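Notebook, Friday, late afternoon

Kamran wants a yes or no on the Nasution hinge grease by Monday. I can't give him one from this.

What Hellico claims on the data sheet: one application, good for 2,000 cycles with no noise and no drop in closing speed. No test method given, no load, no door weight. I asked twice. The second reply was the same PDF with a new cover page.

What we ran: two soft-close hinges from the Kakoso batch on the rig, the same dummy door on each, grease on A, nothing on B. Counter on A read 1,191 when I stopped it for the weekend. B was stopped at the same point. A is quiet. B is also quiet. So far the grease has done nothing I can hear or time with a stopwatch.

Kamran's view is that B will start to squeak any day now and then we'll see the difference. Maybe. He said that at 400 too.

Things I don't trust in our own setup:
- both hinges came oiled from the factory, and I only wiped A before greasing it. Should have degreased both. My mistake.
- the rig pulls the door dead straight. People don't. They grab it low, or by a corner, and lean.
- room sits at one temperature all day. A kitchen in December doesn't.

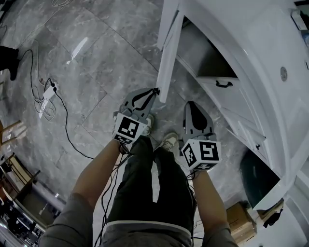 Second point bothers me most. A side load of even a pound or so would wear the pin on one face, and that's where I'd expect a grease to earn its money. Drelen has an offset bracket in their catalog that would do it, but it costs more than all the hinges put together. I'll try bending one out of strap first.

Plan: degrease four new hinges, two greased, two dry, offset pull on all of them, start from zero. At 16 hours a day we lose most of next week. Kamran won't like it.

If he needs something for Monday, he can write "no harm seen." I won't sign "works."

K.G. read this at 5:20, wrote "fine, but hurry" on the whiteboard.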